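Proofreaders wanted for paperback reissues

Jituvik is a two-person press that brings out-of-print novels back as paperbacks and ebooks. We are looking for freelance proofreaders for the Skultamero series, four crime novels first published in the eighties. The text was scanned from old copies and then cleaned up, but there are still wrong letters, missing italics and broken paragraphs.

The first book, Fleury, runs to 251 pages. You would get a PDF of the laid-out pages and a scan of the original edition to check against. Please mark changes in the PDF as comments. Do not fix the author's style, and leave odd spellings alone if they match the scan. Check page numbers, running heads and chapter openings too, as these went wrong in our last title and we had to upload it again.

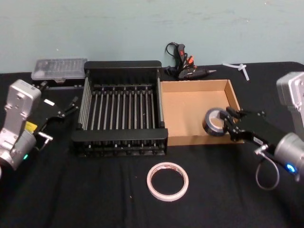 Hervé Pruvost writes that he read Vustex for us last spring and found the second pass slower than the first, mostly on account of hyphens left over from old line breaks. He suggests setting aside whole mornings for it and reading the dialogue out loud.

Pay is $2 per page, both passes included, sent within 24 days of your final file. You also get a printed copy and a credit on the copyright page if you want one. Work starts in March.

You do not need a degree. We do ask for some proofreading work on a finished book, your own or someone else's. Self-published is fine.

To apply, send a short email with the titles you have worked on and your usual hours. We will reply with a sample of 100 lines to correct. Please return it as a PDF with comments. Applications close at 5 p.m. Eastern on the last day of January.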